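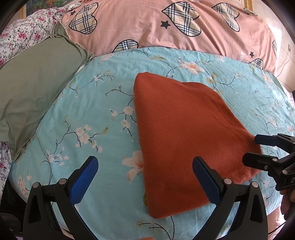 Folding a fleece blanket on a made bed is one of the household tasks studied by the Plonden Home Handling Group, and the results offer some guidance for people as well as for machines. The group recorded 600 folds performed with a pair of hand-held grippers and used 281 of them to train a folding policy. Fuzzy fabric tends to cling to the sheet beneath it, so a fold should be started from a corner, with one gripper at the right corner of the blanket and the other open low over its near side. The policy failed most often when both jaws closed on a single layer.

For folding by hand, the group recommends the following:

Smooth the bottom sheet first. Wrinkles were the main source of crooked folds.

Move pillows and bolsters toward the head of the bed.

Lift each corner before drawing it across - dragging shifts the sheet.

Press the fold line flat with an open palm.

Related tips
Storing Quilts in Small Closets
The Hitthorpe Towel Fold
Removing Lint From Fleece

This site uses cookies. Accept | Settings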